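Small Fixes for Sticky Drawers, Dull Knives and Stubborn Labels

Drawers first, as they're the ones we get asked about the most! If a wooden drawer sticks, take it all the way out and look for shiny spots along the runners and the bottom edge of the sides. Those are the places that rub. Rub a plain white candle hard over them (an old stub is perfect), slide the drawer in and out a few times, then do it again. If it still drags, a few strokes with 220 sandpaper on the shiny spots will usually do it, and then more wax. Don't use cooking oil. It feels great for a week and then it gets gummy and grabs every bit of dust in the house.

While the drawer is out, turn it over and check the bottom panel. A sagging bottom can be pushed back up and held with a thin bead of wood glue along the groove. Leave it upside down overnight with a couple of heavy books on it.

Kitchen knives. A whetstone is easier than it looks, and once you've done one knife you'll want to do them all! A 1000 stone brings back a tired edge and a 3000 stone makes it sing. Soak the stone if the maker says to, lay a damp dish towel under it so it doesn't wander, and hold the blade at about 20 degrees. Light pressure, long strokes, both sides the same. Keep going until you can feel a tiny burr on the far side all the way from heel to tip – then flip. Test on a ripe tomato, never on your thumb.

Jar labels come off much faster if you fill the jar with hot tap water, put the lid on and wait ten minutes. The glue softens from the inside and most paper labels peel in one piece. For the sticky patch left behind, mix equal parts baking soda and vegetable oil, smear it on, go and have coffee, and scrub it off with dish soap. So satisfying.

Squeaky hinge? Tap the pin out, wipe it clean with a rag, rub it with petroleum jelly and tap it back in. One pin at a time, please, or the door comes down on your foot (ask us how we know).

Screws that keep spinning in a worn hole: dip two wooden toothpicks in wood glue, push them in, snap them off flush and let them dry before you drive the screw back. Works on cabinet doors, toilet roll holders, the lot.

And a last one for cast iron. Dry it on a warm burner after washing, then wipe on the thinnest coat of oil you can manage. If it looks oily, wipe again.
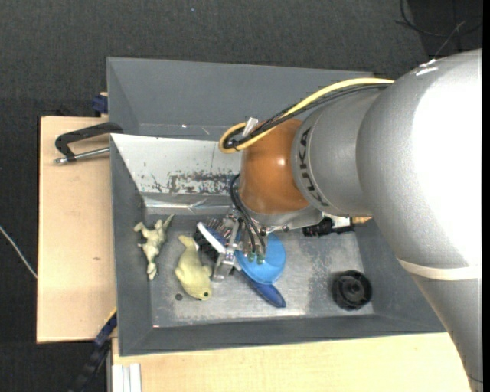 Olari Home and Workshop Club, Pearce Street Branch

New tips go up at the start of each month. July will be all about window screens – patching small holes, replacing the spline and getting the corners square. Send us your own favorites, we love trying them out!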